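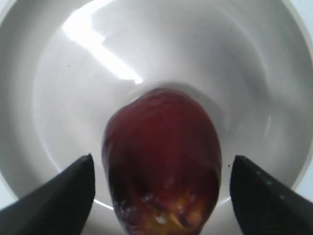 By Tania Karunaratne
Opinion | 2025-12-03

My mother kept fruit on the kitchen table and we took it when we were hungry. At my daughter's school, fruit comes with lunch at 11:20, and lunch lasts 39 minutes on paper. Take out the walk from class, the line and the cleanup, and a second grader who buys her meal has very little time to sit and eat it.

Children eat the fast things first. Pizza goes, milk goes, and whole fruit goes in the trash. Adults then say that kids don't like fruit. I think many of them run out of time, and small children with loose front teeth run out soonest.

The Lereck district spent a good part of September arguing over the menu. Parents wrote in about sugar and about portion size. Only Kerstin Åberg, who has taught there for years, asked the board to look at the clock. She wanted 8 more minutes at the table. The board thanked her and went back to the menu.

I understand the objection. The day is full, and minutes given to lunch come out of reading or math. But a hungry child at two o'clock is not learning much math either, as any teacher will tell you.

Two changes would be cheap. Slice the fruit for the youngest grades, and put recess before lunch so children don't rush outside with half a meal left. Then add the eight minutes. The menu can wait until the children have time to eat what is already on it.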